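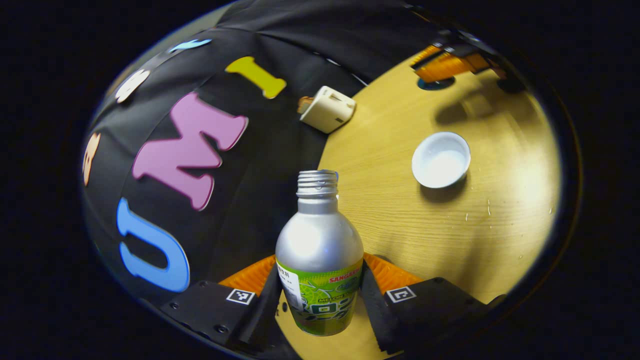
**wristload** — 25th October

Looking for a sanity check on a budget before I send it up. We're planning hand-held gripper kits for demonstration collection, tabletop pick-and-place to start, with arms to follow if the data is any good. Our object list is mostly drink containers and small tableware, and the aluminum bottle with the threaded neck is typical of the hard end: smooth, rounded at the shoulder, with a printed label on the lower half that the fingers have to close on. Current plan is 2 kits, with soft orange ribbed pads on black fingers and a square marker on each finger for width tracking. Droromau quoted 568 per kit, pads included. Melnyk quoted 487, pads not included. Budget line is 500 per kit. Do I push for the extra or take Melnyk and source pads separately?

---

**tarsk_9**

Melnyk, and print the pads yourself. Ribbed pads in a soft filament are an overnight job. You have 13 per kit left under your line and that covers material.

---

**r_boychuk**

> print the pads yourself

Depends on who is doing the printing and what their hours cost. We went this way at Trikville and the first three batches had different stiffness. Same file, same printer, new spool. If you train on demonstrations from one batch and deploy on another, contact behavior shifts on exactly the objects wristload is describing. Metal bottles are less forgiving than cardboard.

I would pay the 568. The number to compare is kit plus a year of pads, and neither quote shows that. Ask both for pad price and lead time in writing.

— Ravinder Boychuk

---

**tarsk_9**

Three batches with different stiffness is a process problem. Dry the filament, weigh each pad, reject outliers. We hold ours close enough that the policy doesn't notice.

---

**r_boychuk**

Weight tells you infill. It doesn't tell you stiffness. Do you have deflection numbers?

---

**tarsk_9**

No. I have success rates, and they haven't moved between batches.

---

**quillon**

Both of you are skipping the camera. Which one is in the Melnyk price? Their lower configuration used to ship without a wide lens, and on a bottle held upright you want the neck and both finger markers in view together. Adding a lens later means redoing calibration for every kit.

---

**wristload**

Checked. Wide lens is in both quotes. Calibration target is extra from Melnyk, no price given yet.

Pads: I asked Plastex about molding. They will do it, but the tooling charge makes no sense for two kits.

---

**quillon**

Then it isn't an 87 or an 81 question, it's two open line items on one side. I'd also budget spare fingers. Markers scuff, and a scuffed marker costs you gripper width on every recording until somebody spots it.

---

**tarsk_9**

Markers are stickers. Reprint them. Matte stock, measure the side length after printing, done.

---

**r_boychuk**

Agreed on the stickers, for once. Check how they are mounted on whichever kit you buy.

---

**wristload**

Where I've landed: one Droromau kit now, charged over the line with a note. I'll print one set of pads to tarsk_9's procedure and run them against the supplied set on the same bottles and bowls. Second kit gets decided in February, when I'll also have Melnyk's price for the target. If the printed pads hold up, the second one is a Melnyk.

---

**quillon**

Mixed kits means two calibrations and two finger geometries in one dataset. Keep them tagged separately from the first recording.

---

**wristload**

Noted. Adding a kit ID field to the recording header before anything gets collected.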